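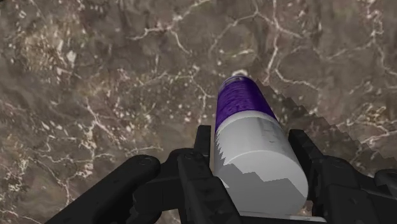

Is it worth joining a fantasy football league in November? Probably not, if you ask the people who run them, though they'll happily take your entry. Vemlow opened its second-half game this month and we've had a steady run of questions, most from readers who have already paid. The scoring looks simple on the sign-up page. Read the rules underneath and it branches off in all directions like the white veins in a slab of brown marble, and plenty of those lines don't lead anywhere useful. We've tried to answer what we can.

What is a second-half game?
You pick a squad now and only score points from the start of December. Everyone begins on nil. Vemlow says this makes it fair for latecomers. It's fair in the sense that everyone has the same budget. Players who have been at it since August still know which full-backs take corners and you may not.

How many transfers do I get?
Two a week. Unused ones don't roll over, whatever the advert on the Parsa podcast says. We asked Vemlow about this and were sent the same help page we'd already read.

Can I buy more?
Yes, for points. Each extra transfer costs 10. I have seen managers spend 10 points to bring in a striker who then scored six, and call it a long-term move. Maybe it was.

Are the "expert picks" any good?
We followed them for the whole of last season's Trallbridge mini-league and finished below the manager who forgot his password before Christmas. One season proves very little. I still wouldn't pay for them.

What about the Dalten ratings?
Dalten gives each player a form score out of 1,000. It won't say how the score is worked out, only that it uses "live match data". Goalkeepers seem to do oddly well. Treat it as a second opinion, and look up the fixtures yourself.

Should I captain the most popular player?
Usually, yes, dull as that is. If he scores and you haven't got the armband on him you lose ground to nearly everyone. Going against the crowd makes more sense when you're well behind.

Is my team too late to win the prize?
The main prize needs at least 2,000 entries or it gets cut. This is in section 10 of the terms. Last year's game fell short and the prize was halved. Vemlow told us it is "confident" this time but would not give us a figure.

Can I get my money back?
Only before the first deadline. After that you get credit, and credit runs out at the end of the season.

Last updated 23 November 2019

Comments

backpostbandit: The bit about transfers not rolling over caught me out too. Lost both in week one.

Nil-nil again: Bit harsh on the picks. They had me on a cheap midfielder last year who did very well.

oldtouchline: Does the bench score if a starter is sent off early? The rules say two different things.

Related
Wildcards: when to play yours
Mini-league rules people fall out over
Reading an injury list without panicking
Do bonus points even out?

Contact us | Copyright 2019 | Back to top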